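Lomine Sand and Water Table

Item 3080 -- £49

I've been selling outdoor toys for long enough to be fussy about water tables, and the Lomine is the one I put out for my own two. It has a deep side for water and a shallower side for sand, with a plug at each end so you aren't tipping the whole thing over the flower bed at teatime.

The legs click in without tools. Mine took nearly 39 minutes, but I was also making soup, so don't go by me! It stands low enough for a toddler, and the lid fits properly, so our neighbour's cat has had to look elsewhere.

I did try the Drostach one as well. Lovely colours, but the plug leaked and I ended up with wet socks every single time.

Sand isn't included, I'm afraid. Get washed play sand, not builder's sand -- the orange stuff stains everything. Two bags will fill it nicely. Spare plugs are £2 each and I usually have a few in until October.

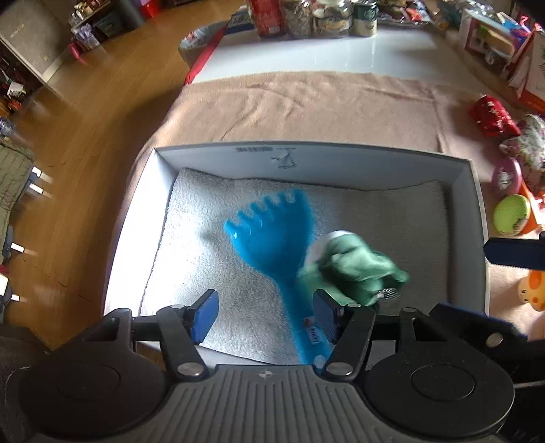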